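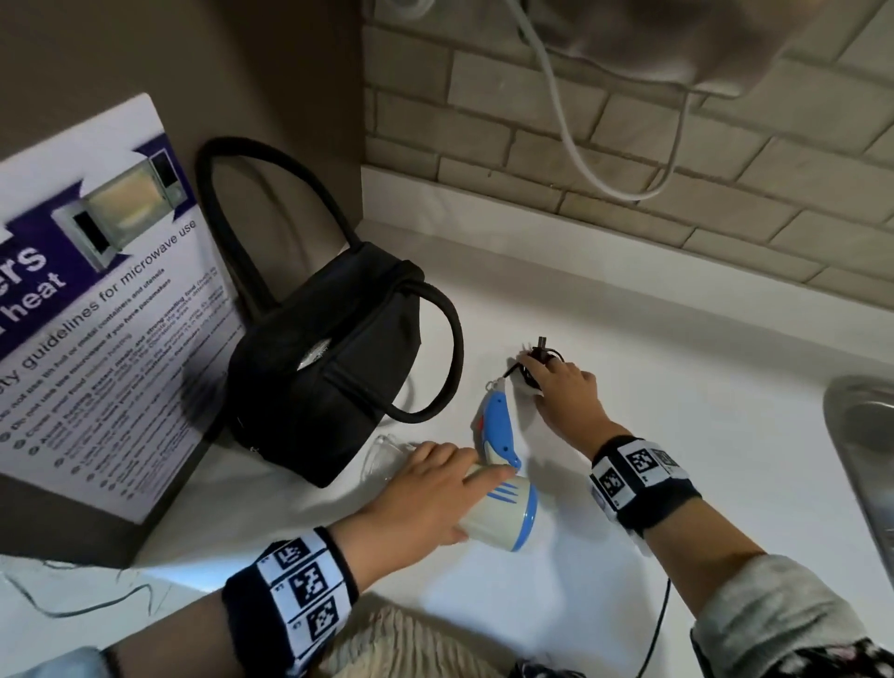

Kleinkram auf der Arbeitsplatte

Krimskrams-Schublade ausmisten, so mach ich das

Ich nehme mir dafür 20 Minuten, länger halte ich eh nicht durch! Erst kommt alles raus, wirklich alles, auch die Krümel. Dann wische ich die Schublade mit lauwarmem Wasser und einem Spritzer Essig aus und lasse sie offen trocknen.

Jetzt sortieren: Küche, Büro, Kabel, Weg damit. Bei Kabeln klebe ich sofort ein Stück Kreppband dran und schreibe drauf, wozu sie gehören (meine Nachbarin Domenica schwört auf Farben, mir zu kompliziert). Kleine Schachteln als Einsätze reichen völlig. Leere Batterien bringe ich beim nächsten Einkauf zur Sammelbox.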